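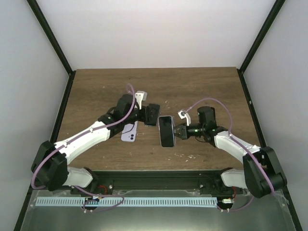

The wooden tabletop, specks, scratches and all.

Home | News | Events | Newsletter archive | Contact
Print this page | E-mail this item

Crumbs, scratches and a bit of elbow grease

I've had tables on the brain since the new year, and it's all the fault of that brown woodgrain top. Look at the little white specks! There's a proper cluster of them towards the lower right, and some lighter scratches near the middle – the sort of thing I stop noticing after a week and then can't stop seeing.

Rekha Tyagi swears by a dry brush first and a damp cloth second, always along the grain. I used to go straight in with the cloth and just push the bits about (sorry, Rekha). For scratches, Ashok Kandpal rubs in a dab of clear wax, leaves it overnight and buffs it with an old sock. I tried it on my own kitchen table, which came from Pringle's sale years ago, and the worst mark by the bread bin has pretty much gone. The ring from the teapot hasn't budged – any ideas gratefully received!

We've got 200 soft cloths in the cupboard at Cladero, so do help yourselves, and there's wax on the shelf underneath. Please put the lid back on.

Liette Gosselin
2025-01-08

Contact us | © Cladero Newsletter | Back to top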